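Hauswirtschaft und Raumplanung II
Skript zur vierten Einheit: Die Arbeitsfläche in der Gemeinschaftsküche
Kursleitung: Lesia Skoryk

1. Wiederholung

In der letzten Einheit haben wir die Küche in Zonen eingeteilt: Vorrat, Spüle, Vorbereitung, Herd. Für die Prüfung müssen Sie diese 4 Zonen nennen und jeweils eine typische Tätigkeit dazu angeben. Wer den Text von Gion Hämmerli noch nicht gelesen hat, soll das bitte nachholen, besonders den Abschnitt über die Wege zwischen Spüle und Herd.

Heute geht es um die Fläche selbst. In einer privaten Küche kennt jede Person ihre Gewohnheiten. In einer Gemeinschaftsküche, zum Beispiel in einem Wohnheim oder in einem Büro, treffen verschiedene Gewohnheiten auf derselben Platte zusammen. Deshalb muss die Planung hier genauer sein.

2. Material

Quarzstein (genauer: Quarzkomposit) besteht zum größten Teil aus gemahlenem Quarz und aus Harz als Bindemittel. Die Oberfläche nimmt kaum Flüssigkeit auf und muss nicht imprägniert werden. Empfindlich ist das Harz: Ein heißer Topf direkt vom Herd kann einen bleibenden Fleck verursachen.
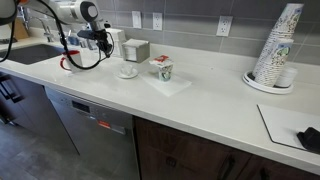
Naturstein wie Granit verträgt Hitze besser, verlangt aber je nach Sorte eine regelmäßige Imprägnierung. Marmor reagiert auf Säure. Schon ein wenig Zitronensaft hinterlässt eine matte Stelle, und diese Stelle lässt sich nur durch Polieren entfernen. Holz ist warm und angenehm, es muss jedoch geölt werden, und in einer Gemeinschaftsküche fühlt sich dafür oft keine Person zuständig.

Beachten Sie auch das Spülbecken. Ein Unterbaubecken hat keinen Rand, der auf der Platte liegt. Man kann Krümel und Wasser direkt in das Becken wischen. Die Fuge unter der Platte muss aber sauber abgedichtet sein, und man sollte sie einmal im Jahr kontrollieren.

3. Rückwand und Strom

Die Rückwand schützt vor Spritzern. Bei Fliesen sind die Fugen der schwache Punkt: Je kleiner das Format, desto mehr Fugen hat man zu reinigen. Lange, schmale Fliesen im Läuferverband sind ein guter Kompromiss und lassen den Raum breiter wirken.

Steckdosen werden in der Planung fast immer unterschätzt. Zeichnen Sie zuerst die Geräte ein und dann die Dosen. Kabel sollen nicht über die Vorbereitungsfläche laufen und nicht in die Nähe der Spüle kommen. 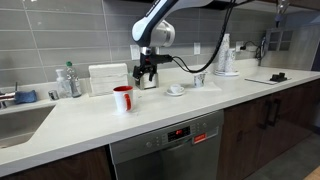

Abb. 2: Rückwand mit langen grauen Fliesen im Läuferverband, Wandplatten über der Arbeitsfläche.

Für die Reinigung der Fliesen genügt normalerweise warmes Wasser mit etwas Spülmittel. Scheuermittel greift manche Glasuren an – bitte immer zuerst an einer verdeckten Stelle probieren.

4. Die Kaffeeecke

Syafiqah Mangundap hat im Mai in ihrer Hausarbeit für das Wohnheim Trunby untersucht, wo sich die Bewohner am Vormittag gegenseitig stören. Ihr Ergebnis: Der Stau entsteht neben der Spüle, wo Tassen abgestellt, gefüllt und wieder gesucht werden. Sie schlägt vor, für Getränke einen eigenen Abschnitt der Platte zu reservieren, mit kurzem Weg zum Wasser, aber außerhalb der Vorbereitungszone.
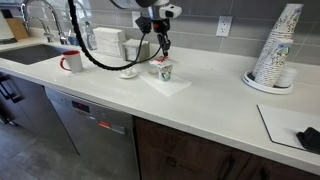
Abb. 3: Becher, Tasse und Serviette auf heller Quarzplatte.

Diese Lösung ist einfach und kostet wenig. Wichtig ist, dass die Tassen in Griffnähe aufbewahrt werden, sonst geht man trotzdem quer durch die Küche. Eine Schublade unter der Platte ist dafür bequemer als ein hoher Schrank, vor allem für kleinere Personen.

5. Aufgaben bis zur nächsten Einheit

Zeichnen Sie den Grundriss einer Küche, die von mehreren Haushalten benutzt wird, und tragen Sie die Zonen farbig ein.
Vergleichen Sie zwei Materialien für die Arbeitsplatte. Berücksichtigen Sie Hitze, Säure und Pflege.
Begründen Sie kurz, wo Sie die Kaffeeecke einrichten würden.

Die Zeichnungen nimmt Yoga Liew am Anfang der Stunde entgegen. Fragen zum Maßstab bitte vorher stellen – nach der Abgabe kann ich leider keine Korrekturen mehr annehmen.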